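Compartido 348 veces · 4 comentarios

¿Ya saben las máquinas abrir un cajón?

Entrevista con la responsable de pruebas domésticas de Zelenák
Miércoles, 28 de febrero de 2024

La oficina de Zelenák en Keststead ocupa el segundo piso de una antigua imprenta. Yo esperaba encontrar un taller con ruido y olor a aceite, pero lo primero que se ve al entrar son mesas con pantallas y una cocina pequeña donde alguien había dejado los platos del desayuno. Le pregunto a la responsable de pruebas domésticas si un robot los va a lavar algún día. Ella mira los platos y después me mira a mí. «Algún día, sí. Hoy los lavo yo, y mañana también», contesta.

Ha pedido que no publique su nombre, porque prefiere que se hable del trabajo del equipo. Lleva bastantes años en esta profesión y antes programaba máquinas para una fábrica de envases en Fluststead. Habla despacio y corrige sus propias frases, lo que para mí, que escribo en una lengua que aprendí de adulto, fue una ayuda.

Empezamos por la pregunta que todos los lectores me hacen: si las máquinas pueden ya hacer las tareas de la casa. Ella no quiere responder con un sí o con un no. «Depende de qué llama usted una tarea. Si me dice "recoger la cocina", no. Si me dice "tirar de este cajón, en este mueble, desde esta posición", entonces podemos conversar. El problema es que ninguna persona compra una máquina para tirar de un solo cajón».

Le digo que abrir un cajón me parece lo más fácil del mundo. Se ríe un poco. Me explica que cuando una persona abre un cajón no piensa en nada: encuentra el borde con los dedos, tira, nota que se atasca, levanta un poco y vuelve a tirar. «Usted corrige muchas veces en un segundo y no se entera. La máquina debe aprender cada una de esas correcciones. Si tira con un ángulo equivocado, el cajón se traba. Si tira demasiado fuerte, en una casa real ya tiene una reparación que pagar».

Por esa razón, una gran parte del trabajo se hace primero en simulación. El proyecto se llama Zito y consiste en habitaciones construidas en el ordenador, con su suelo, sus paredes y sus muebles, donde el brazo practica. El equipo tiene ahora 1475 habitaciones distintas. «Cambiamos los colores, los suelos, la luz, el sitio del mueble. A veces salen combinaciones muy feas. Yo no viviría en casi ninguna», dice.
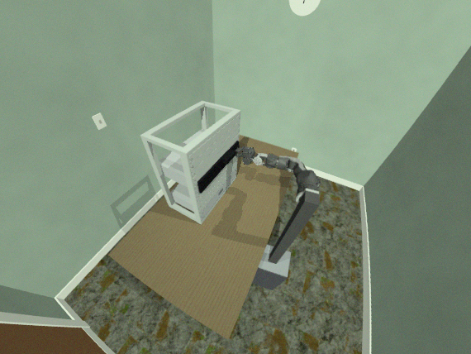 Una de las habitaciones simuladas: el brazo acerca la pinza al mueble blanco de cajones.

Pregunto para qué sirve tanta variedad, si al final un cajón es un cajón. Según ella, el error más frecuente de los primeros años era entrenar siempre en el mismo cuarto. El brazo aprendía muy bien aquel cuarto y luego fallaba en cualquier otro, por una sombra o por un suelo con dibujo. «La sombra del propio brazo puede confundirlo. Para nosotros es una tontería, nadie se asusta de su sombra. Bueno, mi gato sí».

También influyen los muebles. Hay tiradores grandes, tiradores pequeños y frentes sin ninguno. Hay franjas oscuras que una cámara puede tomar por un hueco. Un niño de tres años prueba con la mano y lo resuelve. El brazo puede probar igualmente, pero alguien tiene que haber decidido antes con cuánta fuerza y cuántas veces.

En la última serie de ensayos simulados hicieron 858 intentos de apertura con muebles que el sistema no había visto nunca. Le pido el porcentaje de éxito y no me lo da. No lo hace por secreto, dice, sino por cansancio: «Cada vez que damos un porcentaje, sale un titular. Y luego me llama mi madre para preguntar cuándo le llega el robot. Un éxito en el ordenador es una buena noticia para el ordenador. Después viene el mueble de verdad, con la guía torcida y una cuchara atravesada dentro».

Hablamos entonces de los talleres y las tiendas, donde muchos creen que la automatización está más cerca. En esto se muestra más optimista. En un almacén, las cajas son parecidas, el suelo está limpio y se puede pedir a las personas que no dejen cosas en medio. «En una casa no se puede pedir eso. Bueno, se puede pedir». En su antigua fábrica de Fluststead, una máquina colocaba envases toda la noche sin ayuda, pero cuando el proveedor cambió el brillo del cartón hubo que parar la línea una mañana entera.

Quiero saber qué tarea doméstica verá resuelta primero. Piensa un rato largo. Cree que será algo aburrido y fijo, como vaciar siempre el mismo lavavajillas en el mismo armario, en una cocina preparada para eso. Doblar ropa le parece mucho más difícil, aunque los vídeos digan lo contrario. «En un vídeo yo miro siempre si hay un corte. Y miro qué pasa con la segunda camisa».

Le pregunto si le preocupa que estas máquinas quiten el trabajo a las personas que limpian. Me responde que sí le preocupa, y que no le gusta cuando sus colegas contestan muy rápido a esta pregunta. Conoce bien el oficio: su primer empleo fue limpiar habitaciones en un hotel. «Una camarera de piso entra en un cuarto y en un vistazo sabe qué hay que hacer y en qué orden. Yo todavía no sé escribir eso en un programa».

Antes de despedirnos volvemos a pasar por la cocina. Los platos siguen allí. Ella se remanga y abre el grifo, y yo busco un paño para secar.

Comentarios (4)

marisol_t
Muy buena entrevista. Lo de mirar la segunda camisa me lo apunto para la próxima vez que mi cuñado me mande un vídeo.

Tornillo77
Trabajé en una línea de envasado y lo del brillo del cartón es tal cual. A nosotros nos pasó con una etiqueta nueva y estuvimos dos turnos parados.

lectora de Keststead
Me falta saber el precio. ¿Cuánto costaría un brazo así para una casa normal? Mi padre tiene artrosis y los cajones de abajo son un suplicio para él.

pacoR
Pues yo sí quiero el porcentaje. Si el resultado es bueno se publica, y si es malo también.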